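Automation on the floor: what changed for you?
Board: Working life > Facilities and services

rdobos_night
Posted June 2023

Good evening to all. English is my third language, so please be patient with me.

I work in the office building of Brabec in Flesasholm, in the team which keeps the floors, the meeting rooms and the post in order. Since December we have two-armed robots working on our level. The firm which brings them is called Custine. Before they came we were told that our jobs would stay and only the heavy parts would go away. I would like to know how it is in other places, and I will write first how it is with us.

The good side is the bending. I am not young and my knees thank somebody every evening. The less good side is that my day is now cut into small pieces. I begin a room, I am called to a robot, I come back, and I have forgotten where I was. 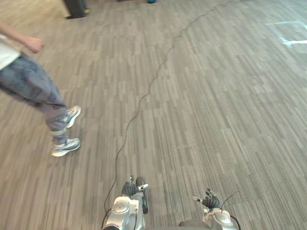
Also we walk differently now. On an open carpet I used to go straight across with my head full of other things. Today I look where the arms are, where the cable lies, and which way my colleague is going. It is not fear. It is a kind of attention which makes you tired, and it is not written in any job description.

My pay is the same as before. Is this usual?

Rozália Dobos

---

kettle_and_keys
The pay question is the whole question. We had 80 people on the contract when the machines arrived and we have 79 now, so I can't say they threw us out. But everyone does extra minding of machines for the old rate. Get it put in your job description, in writing.

---

flolon_user
I disagree a little. At our place we use the Flolon system for planning, and it logged 1,846 calls for help from the robots in the first year. People said it was terrible. Then we asked for fixed hours for these calls, and the cutting into pieces stopped. So the robot was less of a problem than the rota.

---

rdobos_night
@flolon_user Fixed hours sounds good, but who decided which person has them? With us it is always the one who is nearest.

---

alzbeta.b
I am in the same building as Rozália, on the day team. I must say that I see it otherwise. I asked to be trained, it took 6 afternoons, and now I like this part of the work more than the rest. The engineers listen when we say that a cable should go another way.

But about the tiredness she is right. I have it too.

Alžběta Bednárik

---

kettle_and_keys
Were you paid for the afternoons?

---

alzbeta.b
Yes, as normal hours. The new skill is not paid, only the hours.

---

rdobos_night
I did not know that one could ask for the training. In my team it was never announced. I will speak with my supervisor and write again here when I have an answer.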